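Chapter 7
Reporting Breaking News About Crime

By the end of this chapter you should be able to

tell a confirmed fact from a claim in an early police statement
write a short first report that can be updated without being withdrawn
attribute information in a way readers can check
decide when a suspect may be named
record a correction so that readers can see what changed

7.1 The first hour

A call comes over the police radio at ten in the evening. Officers have been sent to a parking garage in the middle of Dronddale, and a person living across the street has posted that she heard shots. The newsroom of the Gatton Courier has one reporter on the late shift and an editor who is at home. Within a few minutes a rival site has put up a headline saying that two gunmen are on the loose.

Most of the decisions in this chapter have to be made in a situation like that one. The reporter knows very little. She knows that officers were sent and that a resident says she heard something. She doesn't know whether anyone fired a gun, whether anyone was hurt, or where the figure of two gunmen came from. A first report can be written from what she has, but it will be short.

"Police were called to a parking garage in central Dronddale shortly before 10 p.m. after a report of gunfire. Officers have closed the street. The police department has not said whether anyone was injured."

Three sentences are enough at this stage. Each one says something that will still be true in the morning, whatever the rest of the story turns out to be. "After a report of gunfire" is true even if the noise was a car.

Students often feel that a report this thin isn't worth publishing. Readers who live near the garage feel differently. They want to know that the street is closed and that someone is looking into it.

7.2 Why early accounts are wrong

Early accounts of violent crime are wrong often enough that you should expect it. Witnesses in a panic hear echoes and count extra shots. Two people give different descriptions of one man, and he becomes two men. An officer at the edge of the area repeats what he heard over the radio, and a reporter writes it down as a police statement.

The number of attackers, the number of victims and the name of the suspect are the details most likely to change. They are also the ones that go into headlines.

In the Bredell exercise, which we use throughout Part Two, students receive 49 messages over a period of 90 minutes. The messages come from the police, a hospital, bystanders and other news outlets. Of these, 22 contain at least one claim that is later withdrawn or changed. You will work through the full set at the end of the chapter. For now, note that several of the wrong claims come from official sources, and that those sources believed them when they spoke. 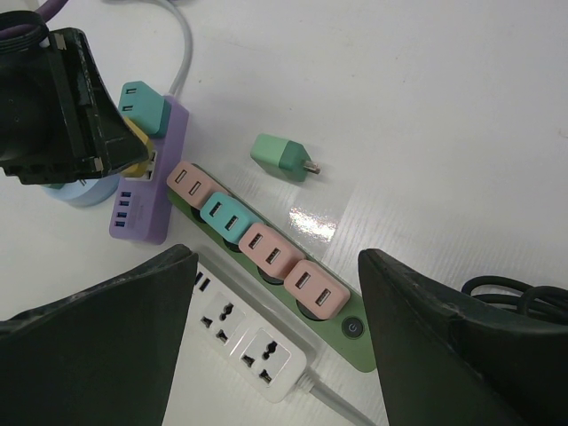 A source can be honest and still be mistaken. For this reason the question to ask is how the source knows. A hospital spokesperson knows how many patients came in. She doesn't know how many people were shot, as some may have gone elsewhere or never reached a hospital. A police spokesperson knows who is in custody. He may not know yet whether that person had anything to do with the crime.

7.3 Attribution

Attribution means telling the reader where a piece of information came from. In a calm week much of it can be left out. In breaking news almost every sentence needs it.

Be as exact as you can. "Police said" is better than "it is believed," and "a police spokesperson said at a news conference" is better again. "Sources" with nothing attached tells the reader very little. If you must protect a source, say what kind of person it is and why he or she would know.

Watch for claims that pass from one outlet to the next. If five sites report two gunmen and all five are quoting the same post, there is one source – the post. Zhong's rule, named after the training handbook it comes from, is to follow a claim back until you reach someone who saw, heard or measured something. If you can't get that far, hold the claim or say plainly that it is unconfirmed.

7.4 Naming a suspect

A name can't be taken back. Once it has been published it will be copied, and a later correction will reach only part of the audience. Most newsrooms therefore wait until a suspect has been charged, or until the police have given the name on the record. A name heard on a radio scanner isn't on the record. Neither is one found by matching a photograph to a social media account.

Before publishing a name, check the spelling, the age and the town of residence. Common names cause particular trouble, and in a place the size of Gatton there may be several people who share one.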